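Research Software Engineer, Manipulation Planning
Idinum Institute, Girulell site
Reference: 2780

The Idinum Institute invites applications for the post of Research Software Engineer in its Manipulation Group. Two posts are available, each for a fixed term of 17 months, starting in January.

The post
The successful candidates will maintain Erkelia, the group's motion planning and grasp selection software, which runs on all arms in the laboratory. The work covers collision checking, the handling of wrist camera input and the tools used to replay and compare recorded trials. Candidates will report to Tarun Nigam, Head of Software.

Requirements
Applicants should have a degree in computing, engineering or a related subject, and sound experience of C++ and Python on shared code. Knowledge of trajectory optimisation or camera calibration is desirable. Applicants without a robotics background will be considered where they can show experience of real-time systems.

Current work includes the planning of grasps on closed, taped cartons with a parallel gripper, using the view from the wrist. 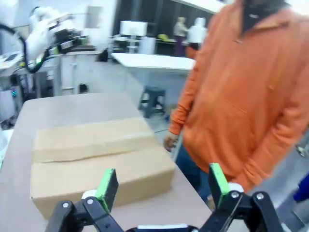
How to apply
A CV and a covering letter of no more than two pages should be sent to the Personnel Office, Room 1010, Ait Brahim Building, quoting the reference given at the head of this notice. Interviews will be held in person and will include a short code review exercise.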